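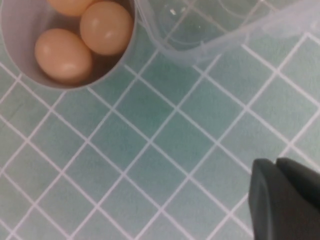 14/01/2024 道路东侧缓冲带,巡查记录与杂记

早上七点四十出门,气温零下二度,风从西北来,体感偏干。沿Holtovo小区外侧的辅路往北走到泵站岔口,再折回来。去年十二月看过一次,当时土堤只堆到一半,今天基本成形。

土堤的情况记一下。坡脚到路缘石之间留了一条浅沟,沟底铺碎石,粒径不均匀,靠南那段明显偏细,估计是换了料场。堤顶宽度够一个人走,两侧坡度不一致,朝居民区的一面较缓,朝井场的一面较陡。陡的那面没有覆草籽毯,表土已经出现细沟,都是顺坡向下,间距不大。一月份雨少,暂时看不出问题,到春天第一场大雨就难说了。缓坡上盖了毯子,固定钉打得密,边缘压得也实,这一段施工质量可以。

堤后面是Tostura的围挡。Tostura是地主方,地上这一片放牧权租给别人,地下权益另算,关系比较绕,我到现在也没有完全弄清。围挡为夹芯板,接缝处有胶条,底部与地面之间的空隙用沙袋压住。有两处沙袋破了,沙漏在外面。声音方面,站在辅路人行道上能听见低频的嗡声,高频部分确实压下去了。低频这种东西,围挡高度再加一截效果也有限,要从机组底座的隔振上想办法。上次居民会上Usmani的工程师讲过他们准备换减振垫,没有给时间表。

Usmani是做噪声监测的承包商,在小区侧立了监测杆。杆上的太阳能板积灰严重,控制箱的指示灯今天是绿色。公示页面上的数据按小时平均,我一直认为这个口径不合适。夜间扰民的是短时起伏,按小时一平均就抹掉了。应当同时公布百分位声级,至少把L10和L90放上去。已经写邮件提过一次,回复说“已转交技术部门”。

再说植物。缓冲带原设计是两排,外排为耐旱灌木,内排为常绿乔木。外排成活尚可,枝条折断时里面是青的。内排问题多,至少有一段整片发黄,从针叶内侧开始黄,向外扩展,不像单纯缺水。挖开一株的根颈看了看,土球上的麻布没有剪开,捆扎绳也还在,埋得又偏深,根颈被土盖住一掌。这样种下去,三年之内要出毛病。滴灌管走向正确,但滴头位置贴着树干,水都浇在土球中心,外围的土是干的,根没有理由往外长。

回来的路上碰到Tae-yang Ra,他住在北口,也在看那排树。他的看法是土壤盐分高,井场洒水降尘用的水可能是回收水,飘过来沉积在叶面上。这个说法我不排除,但下风向的灌木没有同样症状,证据不足。他手里有一支电导率笔,愿意借给我用。约好下周取三个点的土样:坡脚一个,黄树下面一个,小区绿地里一个做对照。取样深度统一到30厘米,按一比五的土水比浸提,静置后读数。三个点少了些,先做起来。

路的问题。Grirby负责运输,重车走的是西侧便道,便道与辅路交叉处的路面已经碎了,坑槽边缘松散,车轮带出的碎石散在非机动车道上。交叉口没有洗车槽,晴天扬尘,雨天带泥。现在的做法是每天洒水两遍,我站的那段时间里过了四辆罐车,过后路面上留的印子都是湿泥。洒水量偏大,扬尘是压住了,泥却带上了公路。正规做法是铺一段粗碎石出口,长度够车轮转几圈,定期翻松补料。造价不高。Grirby的现场牌子上写着投诉电话,打过去是语音信箱,留了言,报了桩号和时间。

中午在家整理照片和笔记。把去年的平面图找出来对照,土堤总长图上标的是967米,实际北端没有做到图示位置,在泵站岔口之前就收了。差多少没有量,目测约100米。收口的地方正对着两户人家的后院,噪声和灯光都从缺口出来。图纸说明里写着“北端视管线避让情况调整”,也就是说这个缺口是允许的,没有违约问题,只能协商。可以提的方案有三个:

一、缺口处补一段预制围挡,不动土,避开管线保护范围。
二、井场北侧的照明灯加遮光罩,灯杆高度不变,投射角往下压。
三、在住户院墙外加种一排,管护责任写清楚,由地主方出水。

我倾向先提第二个。遮光罩费用低,一两天能装完,不需要审批,容易得到答复。第一个要等管线单位出具意见,时间没有办法控制。第三个受益最慢,树种下去要几年才起作用,而且以内排现在的养护水平,种了也未必活。

下午查了一下照明的参数。现用灯具从外形上看是泛光型,截光等级应当不高,具体型号看不到。晚上八点又出去一趟,站在缺口处的路边,能直接看到灯具发光面,这一点就够了,合格的安装在场界外不应看到光源。手机的照度软件不准,没有记读数。天空有薄云,底部被照成橙色,范围覆盖整个井场上方,火炬今晚没有点。

关于地主方的态度,补一句。堤和树毕竟都是他们出钱做的,合同里没有这一条,附近别的井场什么也没有做。做得粗糙是事实,方向没有错。给他们写信时措辞要注意,先列现状,再列建议,不要写成投诉。附图标桩号,便于现场查找。内排那批树最急,剪绳和起高要赶在萌动之前,拖到三月就晚了。

待办:
借电导率笔,准备自封袋和纯净水。
给Tostura写信,附平面图和北端缺口位置。
再催Usmani,问百分位声级和减振垫的时间。
Grirby的留言若无回复,改发书面。
破沙袋两处,桩号已记在图上,一并写进信里。

膝盖走长路后有些胀,晚上热敷。鞋底泥太多,在门口刷了很久,明天换那双旧的。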